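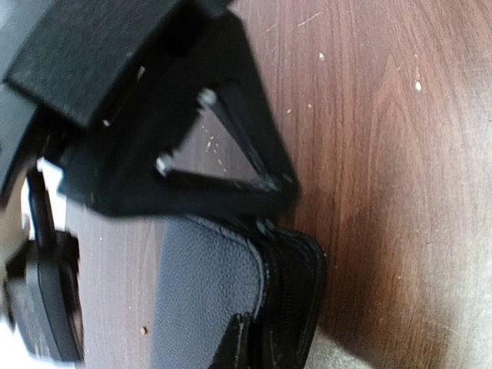 Open day at the Inis workshop: gallery

The Inis workshop in Dankwa Street opened its doors on 6 Feb 2019, and 132 people signed the book at the front desk. The robot tables were on the ground floor, in the long room behind reception, and the talks were upstairs. Visitors came in groups of six, with 40 minutes for each group.

The main demonstration was on handling everyday things. Most factory robots work with parts that are all the same shape and always turn up in the same place. The team at Inis is more interested in bags, purses, clothes and pouches, which bend when they are gripped and seldom lie the same way twice.

Soft goods table
A dark leather pouch with a zip down one side, on the wooden table, with the black gripper over it. The pull tab on the zip is also leather. Several visitors asked about zips, and the staff said these are still among the harder jobs on their list.

How the sessions ran
Each group watched a few attempts with the arm under the control of a member of staff, then a few with the Callia software in charge. Questions were taken between attempts. The emergency stop was shown to every group at the start.

Training the software
Callia learns from recorded attempts, good and bad. The workshop has almost 2000 of these for soft goods so far. More will be added before the next version is tried out in July.

Upstairs
There were two short talks, one on gripper design and one on the Cenero project, which deals with sorting returned goods for small shops. The slides can be had from reception on request.

Visiting
School and college groups can be shown round by arrangement. Please give the size of the group and any access needs when you write. The ground floor is step-free and there is a lift to the talks room. Parking is at the rear of the building.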